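Unit 6 handout: Planning a purchase for a two-arm workcell
Instructor: Cauã Arruda

Read before the lab session in September. Bring your draft budget sheet.

Last time we ended with the Serrano case, where the arms were ordered first and the room was measured later. This unit goes the other way. Start with the task, then the space, then the equipment, then the money.

Step 1. Write the task in one sentence. Ours for this unit is: open a drawer, place a block in it, close the drawer. If your sentence needs two verbs more than that, split it and budget each part separately.

Step 2. Model the task before you ask for quotes. Simulation time is cheap compared with a return shipment. Check reach to the lowest drawer as well as the top, and check the clearance to both side walls with the arms in use. 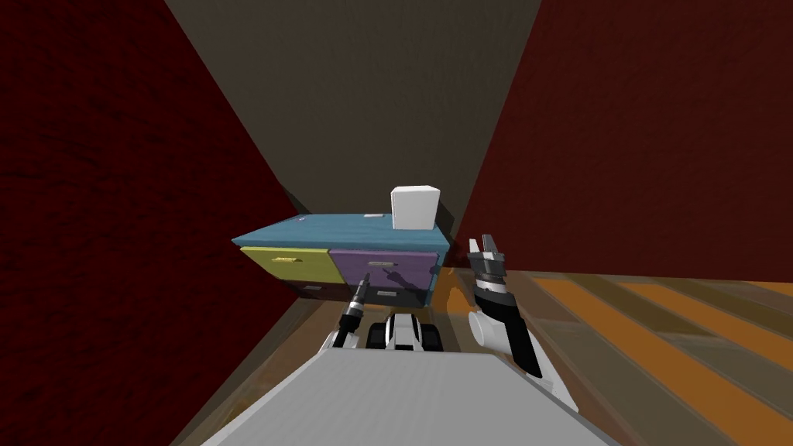
Fig. 6.1. Drawer task in simulation: two arms, one cabinet, white block on the blue top.

Look at the width of the space in Fig. 6.1 and ask where the elbows go when both arms work at once. A narrow room may push you toward a shorter arm or a different base, and that changes the price of everything after it.

Step 3. List the costs by line. Use the Wendo sheet from Unit 4. For the exercise, assume:

Grippers, 2 at 2,000 dollars each
Spare finger sets, 500 dollars total
Staff time for setup, 40 hours at your own site rate
Test furniture - price it locally

The arms and base go on a separate line. Use the Clarnel quote if you are in the first group and the Gimimis quote if you are in the second. They do not cover the same things - Clarnel leaves out cabling and the controller stand, so add those yourself before comparing.

Step 4. Mark each line as one-time or yearly. Software licenses and service contracts are yearly. Students often put them in the purchase total and then have no money for them in year two.

To hand in: the task sentence, a floor sketch with dimensions, and the completed sheet with totals for both kinds of cost.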